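Guides > Prilier Curbside Mailbox > Section 3: Picking the spot and setting the post

Okay, so you've unpacked the box, you've found the little bag of screws (it's taped under the lid, I missed it the first time too) and you want to get digging. Hold off for a bit! This section is the one people skip, and then they write to me in December with a leaning post.

Before you start

Call your local utility locating service and wait until they've marked your lines. Then ask your post office about height and setback, and go with their numbers if they differ from anything in here.

3.1 Stand at the curb and look both ways along your street. You want a spot where the carrier can pull up straight, with no hydrant or parked car in the way. Corners and bends are a pain, so move back from them if you've got the frontage.

3.2 Push a stick into the ground where you'd like the post. Leave it there overnight and back your car out past it in the morning. If you flinch, move the stick.

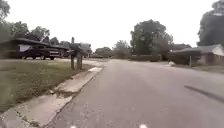
ZOLELITZ, December

I rewrote the steps from here on after Triin Jõgi tried the old version and ended up with her door opening the wrong way. Sorry, Triin! The hinge note is now in 3.5, where it should have been all along.

3.3 Dig the hole 11 inches across and as deep as the line stamped on the post. Keep the dirt on a tarp - you'll want some of it back.

CAUTION: Stop if you hit anything that feels like pipe or cable. Don't poke at it with the shovel to find out.

3.4 Drop the post in and check it with a level on two sides. I use the cheap Bruvberg one and it's been fine. Brace it with scrap lumber, pour in your concrete mix and add water the way the bag tells you. Check the level again, because it always creeps on me.

3.5 Wait for the concrete to set (the bag will give you a time, and cold weather stretches it). Then bolt the bracket to the post with the door side facing the street. The arrow on the bracket points toward the door.

NOTE: If you bought the Lo Presti double bracket, the arrow is on the underside. Tip it over and look before you bolt anything.

3.6 Set the box on the bracket and put in all the screws loosely first. Open and close the door, try the flag, then snug everything down by hand. A power driver will strip these holes - ask me how I know.

3.7 Fill the last bit around the post with the dirt you saved and tamp it down with your boot. Stick your house numbers on after you've wiped the box clean.

Numbers and lettering are in Section 4.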